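About Skaltunbridge Town Football Club

We're the soccer club at the bottom of the hill, the one with the green gate and the crooked flagpole. If you've ever driven into Skaltunbridge on a match afternoon and wondered why you couldn't park, sorry, that was us!

The club began as a works team at the old Tunent mill. The mill players wore whatever blue shirts they could find and played on a field that sloped so badly the away side always asked to switch ends early. When the mill closed, the team kept going, dropped the Tunent name and moved across the river to Nygård Park. We've been there ever since, and we still play in blue.

Our first team plays in the second tier of the county league. We went up two seasons ago after a 2-2 draw on the last day, with an equalizer so late that half the crowd had already started walking home. They heard the roar from the bridge and ran back — plenty of people will tell you they never left.
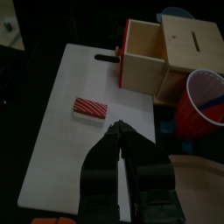

Below the first team we have a reserve side, a women's team that finished third last season, and 9 youth teams from under-sevens up to under-eighteens. The youngest ones train on the small field behind the clubhouse, and it's loud and muddy and probably the best hour of the week. Every youth player gets minutes in every game until the under-twelves. We're stubborn about that.

The ground

Nygård Park holds around 2,000. Our record crowd is 2,225, set at a cup tie against Prollis Rovers, before the railings went up along the river side and the numbers came down. Prollis are still our big rivals. It's a twenty-minute bus ride between the two grounds, and we'd miss them terribly if they ever went away, though please don't repeat that over there.

There's one covered stand with wooden benches, a grass bank on the far side, and a tea hut that sells soup until it runs out. The bank is where the singing happens. If you want to hear yourself think, sit in the stand near the tunnel. The clubhouse opens two hours before kickoff and stays open until the last game on TV is over.

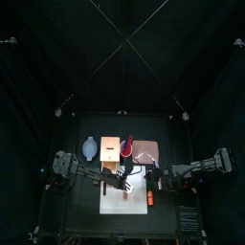
A black tabletop with a pale blue bowl on it.

Joining in

New players are welcome all year, but the easiest time to start is August, when all the squads train together for two weeks before splitting into age groups. Bring cleats, shin guards and a water bottle. We have spare cleats in most sizes in the clubhouse, so please don't buy a pair just to try it out. Coaches are on the field early and love a chat, so come over and say hello.

Season tickets cover every home league game for both the first team and the women's team. Cup games are extra, sadly, as the gate is shared with the visitors. Kids under twelve get in free with an adult. 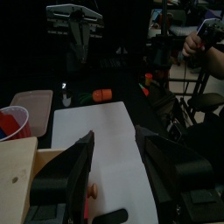 Can I bring my dog to a game?
Dogs on a leash are welcome on the grass bank, but not in the covered stand. There's a water bowl by the tea hut.

Away games are half the fun — the supporters' bus leaves from outside the clubhouse and there are usually seats left. Ask at the tea hut at any home game.

Page last updated 9th April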